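Findbridge Halt Tea Room

Findbridge Halt Tea Room is a small roadside café on the hill road between Ibarra and Cakico, much loved by walkers, lorry drivers and anybody else who happens to be passing with an appetite. It opens at 7 every morning from May onwards, and the kitchen is best known for its mutton pie – a generous thing, served with pickled cabbage and plenty of gravy.
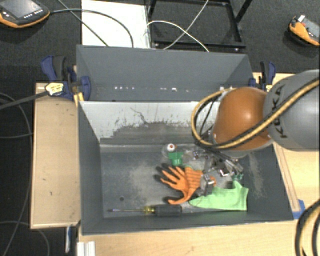

Setting and access

The tea room stands at about 900 feet, just below the Clanex turning, and has ten tables, six of them by the windows. Buses stop at the gate, though in winter it is wise to ask the driver first.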